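Prepared for the Household Textiles module, spring term
Author: Despina Dinu

# Care, Folding and Storage of Mesh Laundry Bags in Shared Housing

## 1. Background

The Strobel residence is a student building with one laundry room on the ground floor. Residents share the machines, the drying racks and a cupboard of supplies that includes 19 mesh laundry bags. The bags were purchased so that residents could wash socks, underwear and knitwear without losing or damaging them. At the start of the term the bags were kept in a single drawer, crumpled together, and residents reported that they often could not find one in working condition.

This project was carried out to establish a simple procedure for inspecting, flattening, folding and storing the bags. It was limited to the bags themselves. Detergents, machine programs and the cost of repairs were outside its scope.

## 2. Materials and Work Area

The bags are rectangular and close with a zipper. Two suppliers are represented in the cupboard, Plutari and Prolletti, and the report refers to the bags by supplier name only where a difference was found. The Plutari bags have a fine mesh intended for hosiery and delicate items. The Prolletti bags have a more open mesh and are mostly used for socks and towels.

Folding was studied on a table in the Isard practice room. A pale surface was preferred because lint and loose threads of any darker color are easy to find on it afterward. The surface also had to be large enough for a bag to be laid out at full length, and smooth enough that the mesh would not catch on it while being turned.

The mesh is light and shifts with very little force. Most of the difficulty in handling it comes from this property, and the procedure in Section 3 was written with it in mind.

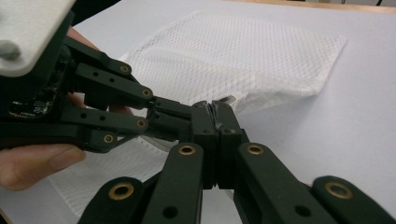
Why should a mesh bag be flattened before it is folded?

A bag that is folded while bunched keeps its creases, takes up more space on the shelf and hides small tears that would otherwise be noticed during inspection.

## 3. Procedure

The procedure was revised twice during the project. The final version is given below.

1. Empty the bag completely and turn out the corners. Lint collects there, along with small items such as buttons and hair ties.
2. Close the zipper fully. An open zipper pulls the mesh out of line and can snag the neighboring bag in storage.
3. Lay the bag flat with the zipper nearest the person folding.
4. Smooth the mesh outward from the center toward both long sides. Hold the fabric lightly; pulling on one corner skews the whole bag.
5. Inspect the mesh, the seams and the zipper. Set damaged bags aside for repair.
6. Bring one long side over to the other and align the edges.
7. Fold the far end toward the zipper, then fold once more if the bag is large.
8. Place the bag on the shelf with the folded edge facing out.

An earlier draft placed the inspection after the first fold. This was changed when two torn bags passed through unnoticed, the damage having been on the inner layer.

## 4. Observations

### 4.1 Orientation of the bag

The direction in which a bag is laid down had more effect on the result than was expected. In the first draft no orientation was specified, and participants began from whichever side was closest to them. The finished folds differed in width and could not be stacked evenly.
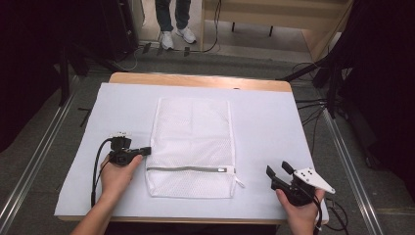

A fixed starting position resolved most of this variation. The zipper is the most useful reference because it is the only straight, firm line on an otherwise soft object. With the bag lying lengthwise away from the near edge of the table and the silver zipper running across its lower end, the person folding can judge at once whether the sides are parallel. The narrow flap of fabric below the zipper should be smoothed at the same time, as should the short white tab at the pull, which reaches past the side of the bag and is easily caught in the first fold. Slight wrinkles in the mesh may be left alone. They did not affect the size of the folded bag, and attempts to remove all of them added time without improving the stack.

### 4.2 Condition of the bags

Inspection identified 4 bags in need of attention. The faults were a separated side seam, a missing zipper pull and the two tears mentioned in Section 3. Both torn bags came from Prolletti. The number is too small to support a conclusion about the supplier, and the Prolletti bags are also the ones most often used for heavy loads.

### 4.3 Storage

The drawer was replaced by an open shelf at shoulder height. The fine mesh and open mesh bags are now kept in separate stacks, with a card at the front of each. Folded bags slide against one another if the stack is tall, and a low box with a cut-out front was added in March to keep them in place.

## 5. Recommendations

The procedure should be posted inside the cupboard door in a shortened form, with steps 2, 3 and 5 in bold. Bags set aside for repair should be kept in a marked container and not returned to the shelf until the fault has been corrected. Any future purchase should favor zippers with a replaceable pull.

Residents who wash at night have asked whether damp bags may be placed directly on the shelf. Until this has been tested, damp bags should be hung on the drying rack and folded the following day.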